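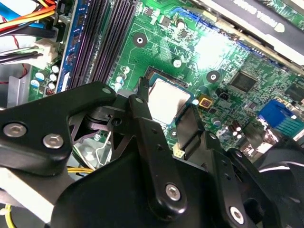 3.2 Sorting and storage before resale

Most of the desktop computers that entered the two depots came from offices that were replacing everything on a floor at once. Machines arrived on pallets, usually in the morning, and were booked in under the name of the donor and not by model. This made later tracing difficult. At Skikus the booking sheet had one line per pallet until August, when the depot changed to one line per machine. The counts we use in Section 4 start after that change.

Staff at both sites described the same first decision: sell whole, strip for parts, or send to the shredder. The written policy at Draltis gives age as the main test. In practice the people on the floor looked first at whether the case was damaged and whether a buyer had asked for that model lately. Tuhumury and Testa (in their study of furniture reuse) found a similar gap between policy and practice, and we follow their term "counter knowledge" for it.

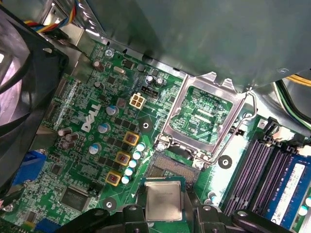
Parts had a different route. Memory and processors were small, easy to post, and sold through the depot's own online listings, while power supplies were rarely worth the shipping cost. Drives were handled apart from everything else on account of the data rules, and a machine could wait 12 days for its drive to be signed off even when the rest of it was ready. Two of the sorters told us they would set such machines aside and then lose track of them. We found 53 in this state at Skikus during the stock check, 7 of them already listed for sale.

Prices were set by one person at each site. Dal Bello, who priced for Draltis, kept a notebook of past sales and changed a price only after an item had sat for three weeks. The Skikus list was revised more often but with less record of why. 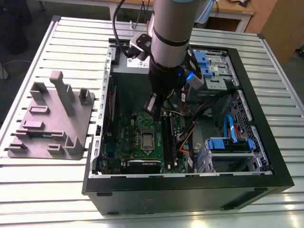 Figure 3. Desktop computer with the side panel removed and the processor in its socket.

Storage space shaped these choices more than we had expected. When the racks were full, whole machines were stripped that would otherwise have been sold, since a tray of parts takes up far less room than a row of towers. When the racks were half empty, the reverse happened, and older machines were kept in the hope of a school order. Neither depot recorded the reason for stripping a machine, so we rely on interviews here. Amato and Haslam coded the interviews separately and settled differences by discussion.

3.3 Buyers

Buyers fell into two groups. Walk-in customers bought single machines and asked mainly about price and warranty. Small repair shops bought parts in lots and came back on a regular basis.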